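Fendby Interiors Program – Shelving and Storage Fit-Out, Etside Building
Speaker notes, session 2
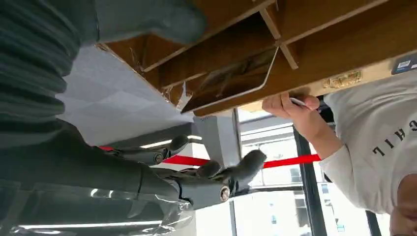
Good morning, and thank you for joining us. This session concerns the compartment units specified for the Etside reading rooms, and in particular the finish of surfaces that most visitors never look at. Please allow the audience a moment before moving on. The underside of a unit receives little attention at handover, yet it is where incomplete work tends to remain. Point out the torn clear tape still hanging from the edge of the wood, near its left end, and then the small latch or hinge plate on the pale strip. Our inspection sheet now has a separate line for each.

Slide 3. Compartments. The Vikau specification asks for thin dividers in a light wood. Site teams should check that each divider is seated square before any fittings are attached. Pause for questions.

Slide 4. Labels. Every unit carries one small label. It must be legible without moving the furniture, and the number on it must match the register. The register held 1,257 entries at the close of April, of which 49 were awaiting correction. Do not read out the full list – it is in the handout.

Slide 5. Protective materials. Tape and plastic wrapping are to be removed by the installing contractor, Valentini, before the final walk-through. Contractors may request up to 19 days for remedial work.

Closing. Remind attendees to sign the sheet at the door and to return borrowed copies of the specification. The second half begins after the break, with lighting.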